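Parish Office > Practical Help > Kitchen and Hall > After-Service Refreshments

Print this page | E-mail this page

Tea and cold drinks after worship: working notes

These notes apply to the Sunday refreshments at Gurnier Chapel and to any conference or prayer day that uses the same kitchen. They replace the sheet kept in the urn cupboard.

Wipe the serving surface before the final hymn. Use a damp cloth and a little washing-up liquid, then a dry cloth. Scuffs on white tops usually lift with bicarbonate of soda mixed to a paste. Do not use scouring powder on a matt finish.

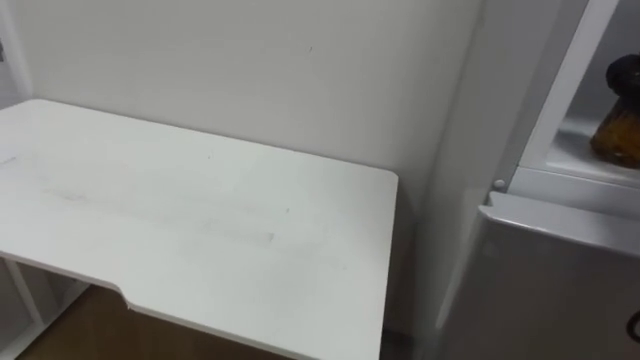 Photo: Theda Meinecke

Communion linen is washed separately from tea towels. Rinse wine marks in cold water first. Candle wax should be left to harden, scraped with a blunt knife, then ironed between two sheets of plain paper on a low setting.

For a large gathering, fill the urn 90 minutes before the close of worship. The Stustener urn is slow from cold and must not be switched on below the minimum line. Allow 400 ml of squash per jug and top up with water at the table. Bottled drinks are put out with their caps on.
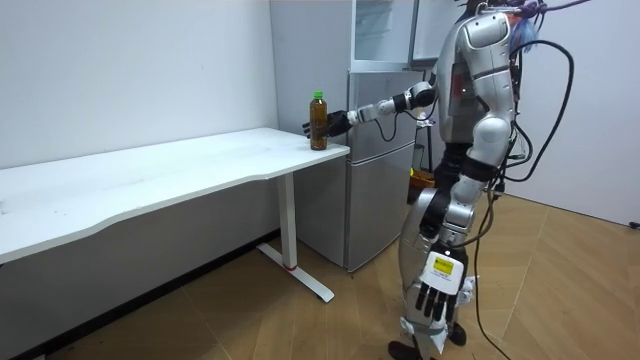
Bottled tea with a green cap, near the corner of the desk.

Milk stays in the fridge until the blessing. Anything opened is marked with the day and discarded after 3 days. Set the fridge dial so that the thermometer reads below 5°C, and check it again after the door has been in heavy use. Tall bottles go upright in the door. Trays of sandwiches go on the middle shelf, covered.

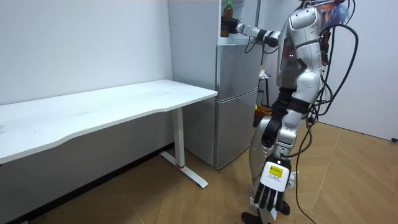 Bottle held at the upper part of the fridge.

Descale the urn monthly with citric acid and rinse twice. Hymn book covers can be cleaned with a barely damp cloth, but never stack them until dry.

Cup count for the Akanda room is 116. Report breakages to Sølve Kristiansen.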